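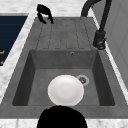

## 4. Looking Up and Citing Entries

This section covers searching the Pirix desktop dictionary, reading an entry, and copying a citation. It assumes the main word list is installed (see section 2).

### 4.1 Looking up a word

1. Open the **Look Up** panel.
2. Type the word in the search field. Capital letters are ignored unless **Match case** is on.
3. Press Enter. Entries with the same spelling but different origins appear as separate headwords, marked with a raised number.
4. Select a headword to open the full entry.

Inflected forms lead to the base word. A search for *drained* opens *drain*. To search only for the exact form, put the word in quotation marks.

**Note:** The search field accepts up to 78 characters, including spaces. Longer phrases are cut at that point without a warning.

### 4.2 Reading the entry

Senses are listed by part of speech, then by frequency. Labels in italics (*informal*, *dated*, *regional*) apply only to the sense they precede. A label placed before the first sense number applies to the whole entry.

Example sentences are hidden by default. To show them:

1. Open **View > Entry Layout**.
2. Set **Examples** to 2 to show up to two per sense, or to **All**.
3. Close the panel. The entry redraws.

Examples supplied by the Cindetti add-on carry a small *C* and are not counted toward this limit.

### 4.3 Copying a citation

1. With the entry open, select **Cite**.
2. Choose a style. **Pelletier Short** gives headword, source, and year only.
3. Check the access date. It is taken from the system clock — correct it by hand if the clock is wrong.
4. Select **Copy**.

The citation refers to the entry as a whole. To cite one sense, right-click its number and select **Cite this sense**.

**Caution:** Changing the style after copying does not update text already pasted into another program. Copy the citation again.

### 4.4 Search history

The history holds 2000 lookups. When it is full, the oldest lookup is removed each time a new one is added. Starred words are kept in a separate list and are not removed.

To export the history, select **History > Save As** and choose plain text or Zekix format. Plain text drops the sense numbers.

**Caution:** **Clear History** cannot be undone. Export first if the list is needed.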